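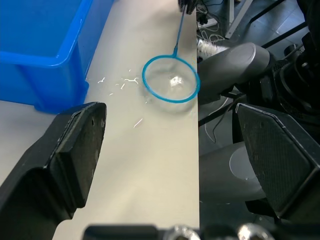
Wrist cam, net over the glass bowl.

Scooping demos: how much mess do you keep?

drisside_dan
Bimanual setup, teleop, toy net, blue tub, rubber sea life. Job is to fish the toys out of the water. Target is 900 episodes by the end of February and we're at 199, so naturally we've stopped to have an argument.

Half of us want every demo clean: grab the handle, dip, scoop, done. The other half (me) want the fumbles left in. The policy is going to fumble, and it may as well have seen somebody recover from one. Opinions?

Also, has anyone got a sane way to label water? Our annotation sheet has a column called "splash" and so far the entries are "yes", "bit" and "mate".

mopbucket78
Keep the fumbles, bin the disasters. On Fendance we left in everything, including an episode where the operator sneezed, and the arm learned a lovely little flinch before every grasp. Took ages to work out where it came from.

Skamby
Disagree with the above. Clean first, recoveries later as their own set, started on purpose from bad states. If you mix them from day one you can't tell whether it's learning to recover or learning to stuff up.

drisside_dan
Fair, but staged recoveries always look staged. The operator knows what's coming. 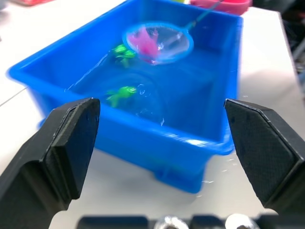 My bigger worry is the water, to be fair. The toys drift, the glare moves about, and by the time you've lined up on a frog the frog has other plans. I can reset the arms to the same pose every time. I can't reset a ripple.

Skamby
So don't. Free variation. People pay good money for randomisation and you've got it in a tub.

mopbucket78
Wait for it to settle at least once in a while, or you'll have no calm starts at all. We did 12 calm and 12 stirred per session and swapped over at morning tea.

Oda Hägglund
Nobody has asked how you're holding the net. Are you taking it by the handle every time, or wherever the gripper happens to land?

drisside_dan
Depends who's driving. I'm a handle man. My colleague grabs it by the rim and considers this a valid lifestyle.
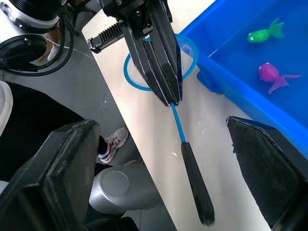 I was going to chuck the rim grabs, but there are 78 of them and I'm not redoing 78 episodes over a matter of taste.

Oda Hägglund
Don't chuck them, tag them. Two grasp styles in one pile with no label gave us an arm that aimed for a point halfway between the two and closed on air. That was the Mösli data, and we collected a lot of it before anyone looked.

Skamby
Or pick one grasp and be consistent. Colour me old-fashioned.

Oda Hägglund
You said free variation three posts ago.

Skamby
In the water. Not in the operator.

mopbucket78
Frame that and hang it in the lab.

drisside_dan
Right. Plan is to tag the grasp, keep mild fumbles, dump anything where the tub moves. Splash column is becoming a number from zero to three. My colleague wants it noted that rim grabs are faster. They are not faster.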